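**Marikar re-sign Su or let him walk?**

**dastska_fan** – Tue 16 February
Dastska radio says Marikar are talking to Tien-fu Su again. He wants 4 years. I'd give him two and an option.
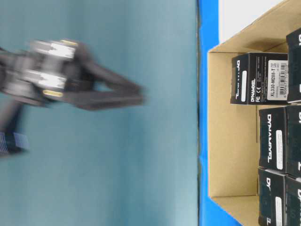
Gripper over the tabletop

**Bristuvard1145**
Two years won't get it done. Fisura have needed a left-handed bat since October and they'll pay.

**pinetar**
Pay for what? He can't play the field. I'd rather see Chia-jung Hsiao get those at-bats.

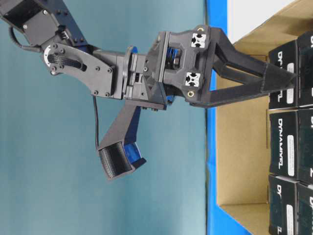

Issue 4

**dastska_fan**
Hsiao hit well for a month. Su has done it for years.

**Bristuvard1145**
Agree on Hsiao – he's a bench guy for now. And Su sells tickets. They drew 4000 on his bobblehead night and 2000 the night after.

**pinetar**
It was a Saturday against Fisura. They draw 4000 for that anyway.

**Bristuvard1145**
Not in the rain they don't.

**dastska_fan**
Would you both take three years if the last one isn't guaranteed?

**pinetar**
No. One year or let him go.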